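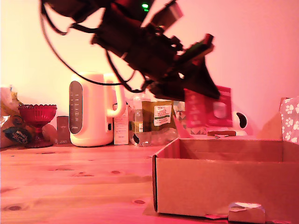 The wooden table and white electric kettle, under the pink light.

Lostell Community Kitchen: progress report to the Karnbridge Fund
Period covered: the second quarter of the grant, to the end of June

1. Summary

The drop-in breakfast is now running on all three planned mornings. Attendance is ahead of what we put in the application, food costs are slightly under budget, and the cookery course for people in temporary housing has started later than planned. We are not asking for any change to the total award. We are asking to move a small sum between budget lines, as set out in section 5.

2. Breakfast sessions

We opened the Wednesday session first and added the other two once the rota could bear it. The doors open at 7.30 and we stop serving at 10. Over the quarter 86 different people signed the book at least once. Nearly all of them live within walking distance, going by the postcodes they gave us. Some regulars do not sign, and we have not pressed them.

Porridge, toast and eggs remain the core of the menu. We dropped the cooked tomatoes in the second month as most came back on the plates. Bread comes from the bakery on Gurko Street, which lets us have the previous day's loaves at no charge if we collect before opening. Milk is our largest single food cost and has gone up twice since the budget was drawn up.

3. Food store and collections

The Monti warehouse changed its collection slots in the spring. We now have to be at the loading bay by 6 and must bring our own packaging for anything loose. This has meant keeping a stock of boxes, which we flatten after use and store behind the chest freezer. Damp got into that corner in May and we lost a batch of them. The gutter above has been cleared and the wall is drying out, though it will need repainting before winter.

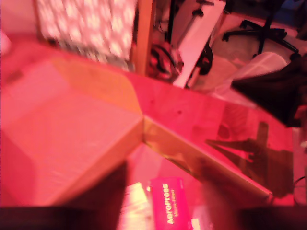 Cardboard box, opened out on the tabletop.

Dates on donated stock are checked on arrival and again each week. We threw away less than in the first quarter. Most of what did go was salad, and we have told the warehouse we can no longer take it unless it is for use the same day. The fridge thermometer log is complete apart from one bank holiday weekend when the building was shut.

4. Cookery course

The first course should have begun in April. It was held back by the food hygiene training, which was cancelled by the provider and rebooked. It has now started with 7 people enrolled and is planned around low-cost meals that can be made on two rings or in a microwave.
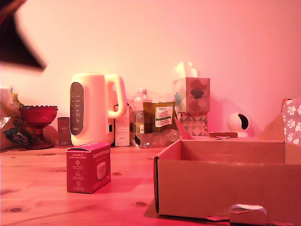 Recipes for the course were chosen after we asked people what they had in their rooms. Few had an oven and several had no hob of their own. For many the only thing that could be relied on was a kettle, so one week is given over to couscous, noodles, instant soups made better with frozen vegetables, and hot drinks. A white electric one with a control panel down the front will do all of that, as will the cheapest model in the shops. Coffee came up more often than we expected, and an AeroPress, the name on the small red box, needs only hot water and a mug. Handouts for that week are written and are being put into large print.

5. Budget

Spending is in line with the plan overall. Van hire is over, owing to the earlier collections, and training is under. We would like to move the unspent part of the training line to van hire for the rest of the year. Receipts are with the quarterly return.

6. Next quarter

Finish the first course and open booking for the second. Repaint the store wall. Get quotes for a second fridge. Agree summer holiday cover for the early collection, which at present rests on two drivers.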